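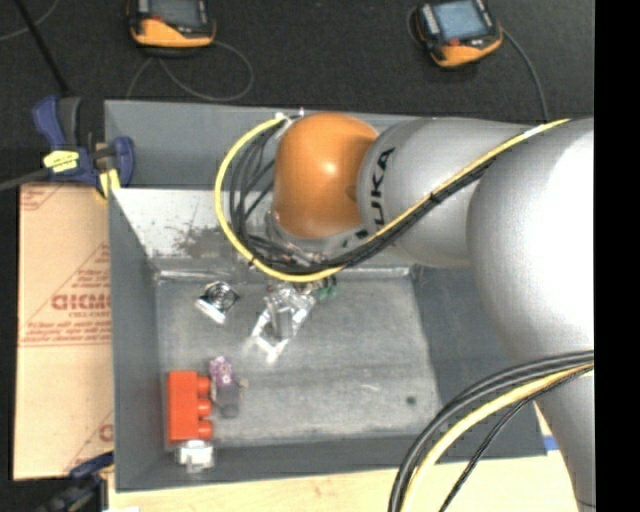
Last updated: December

Should the person who programs a bin-picking cell also be the person who demonstrates the task to it?

In most shops they should be two people, and the demonstrator should be whoever has done the job by hand the longest.

I hold this view after working on the Pitotier retrofit, where we taught one arm to clear mixed parts from a metal bin. The first set of demonstrations was recorded by the integration staff, myself included. We knew the kinematics, the joint limits and the payload table. We produced clean, slow, symmetrical motions, and the policy trained on them failed on any part that lay flat against a wall.

The second set was recorded by two operators from the sorting line at Sturik. They had never used a pendant. Their trajectories were uglier by every metric we logged: more reversals, more contact, more time spent near the bin floor. They also contained the thing ours lacked. When a part sat in a corner, the operators dragged it a short way into the open before closing the jaws. We had 387 demonstrations of our own with no instance of that. It had not occurred to us, and our style of grasping, straight down and centered, never called for it.

The usual objection is that operators need too much training on the equipment. This is partly true for remote control with a pendant. Jogging a large arm in tool coordinates is an acquired skill, and the rotation axes confuse almost everyone at first. Our operators needed about 18 hours before their recordings were usable. That cost is paid once per person. Teaching an engineer how parts behave in a bin took us longer, and I am not sure it was ever finished.

Hand guiding shortens the training but has its own defects. On a heavy arm the operator feels the friction compensation more than the contact at the gripper, and tends to push through the last inch. The operator's body is also inside the workspace, with the safety measures that implies. I prefer remote control for contact work and hand guiding for coarse approach paths. Others at Jalano disagree and use hand guiding for everything. Their parts are larger than ours and their tolerances are looser, so the comparison is not a fair one in either direction.

A stronger objection concerns consistency. Two skilled people do the same pick in different ways, and a model trained on both may average them into a motion neither would make. We saw this with the dragging move: one operator pulled toward the center, the other along the wall, and the early policy hesitated between the two. The remedy was to label each recording by strategy and to cut the set from 6 strategies to 4. The cutting was done by the operators, in one afternoon, with very little argument.

That is where the engineer belongs in this process. Set the limits, check the timestamps, reject recordings with dropped samples, and keep cable slack in mind when choosing the start pose. A demonstration that depends on a wrist rotation the hoses cannot follow is useless however well it grasps. These are real contributions and they do not require holding the pendant.

I would go further on the question of cleanup. Many teams smooth demonstrations before training, and remove pauses and failed attempts. Smoothing at the filter level is fine. Removing a failed grasp together with its recovery throws away the most expensive part of the recording. On our cell the recoveries were short and rare, and the trained behavior was noticeably worse without them. We now keep them and mark the start of each.

The budget line for demonstration still tends to read as engineering hours. On the next job I intend to quote it as operator hours, at operator rates plus a premium, and to list the names of the demonstrators in the handover file alongside the calibration records.

Related
Choosing a start pose for contact tasks
Somboon gripper jaws: wear after one season
Pendant or hand guiding on large arms
Labeling strategies in mixed demonstration sets
Why we stopped trimming pauses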